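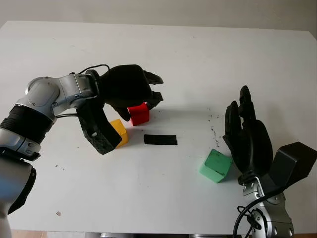 Astberg open day – planning and review meeting, October

Chair: Pushpa Srivastava
Notes taken fast, corrections to Pushpa please

1. Last minutes
Agreed. Typo in the Tomar quote fixed, should read 2000 not 200.

2. Visit from Ollura
Party arrived 10:15, went straight to the demo table. Cube task shown first. Three cubes – red, yellow, green – and the black strip on the table as the target. Two-handed setup. Visitors asked if the order of colors matters. Answer: no, operator picks.

Ollura want to know if worn cubes throw off the color detection. Ours are pretty scuffed, yellow and green especially. Pushpa to send them the test notes. Also asked about cable routing at the right wrist, will get them a drawing.

Red cube on the strip, yellow and green still out on the table, was the position they wanted for there own report. Ok to share.

Table surface needs a proper wipe before the open day. Dark specks show up badly on white.
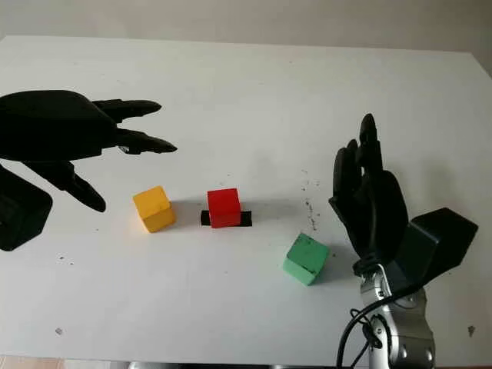 3. Open day
Capacity 100 per session, two sessions. Doors 1 pm. Vovurard hall booked, overflow in room 640. Signs not ordered yet!! Pushpa to chase today.
Cube demo stays first on the route. Keep it short – last year people bunched up at the door and the talk started late.
Question whether kids can choose the color. Yes, by card, from behind the line.

4. Budget
2000 agreed for printing and lunch. Tomar invoice still not in.

5. AOB
Door code for the lab is changing, new one by email.
Spare cubes – order another set, same colors.

Next meeting 9:30, same room, bring route maps.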